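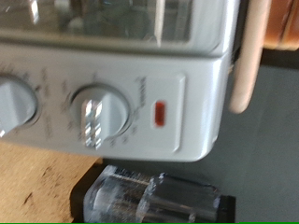
22 September 2025

Second week with the Kollia on trial, and today we gave it the toaster oven. Rocío wanted to begin with the door. I asked for the knobs, for they are what our clients will ask about, and she let me have my way.

The arm comes with the camera at the wrist and a teaching program that I now understand well enough to use without calling Lellell every hour. I called them only one time today. A patient man named Damián Galindo explained me again how to save a position before I change the speed. I have written it on the inside of the cover of this notebook.

What I like: the arm is quiet, and it stops very gently when I put my hand against it. What I don't like: when it moves quickly near the oven, the pictures from the wrist become soft and the numbers around the dial can't be read. I could see the red light well, but a light does not tell you the temperature. Ximena thinks that we should let it stand still for a moment before each picture. I will try this tomorrow, with the slow setting.

The price is 2,230 for the kit, and 99 each month for the service. Dulce asked if we can pay the second part only when we need it. I did not know what to answer and I promised to write to them.

We made 84 attempts at turning the middle knob. My back hurts from bending over the counter. I must ask for a higher chair, and bring my own tea, the one in the office is finished.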